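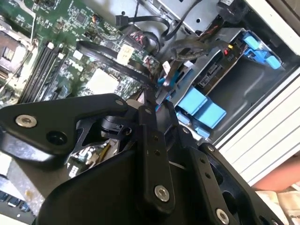 Is the Batstead two-finger gripper any good for working inside a PC case? Good enough to buy a second one, as long as you swap the camera mount and keep your expectations low on thin cables.

Had ours since January. 400 for the gripper, 283 more for the wrist camera kit. The Tradel we had before cost 1669 all in, so yeah, big gap.

Good stuff first. Narrow. Gets down between a drive cage and the board without much drama – the Tradel needed a clear path twice as wide. Black plates are stiff, no flex that I could feel. Socket-head screws everywhere so one hex key does most of it.

Bad stuff. Fingertips ship bare and slide right off SATA plugs. Jamila Paul cut us some rubber pads, night and day. The controller software is ugly and forgets its force limit after every restart, wich nearly cost us a memory slot. Set it by hand each time until they fix it.

Camera: sharp up close, fine for finding a connector. Wide view though, and the gripper takes up a big chunk of the bottom. Kevin Guzmán likes that becuase he can see the gripper while he drives. I don't. Moved mine up 2 notches and lost a bit of tip view, still prefer it.

Release tabs on drive cages – okay with practice. Memory slot latches, okay. Small fan plugs, forget it, do those by hand.

Support answered in a day. Spare screws in the box, nice.

Four stars. Would be five with decent pads and a force setting that sticks.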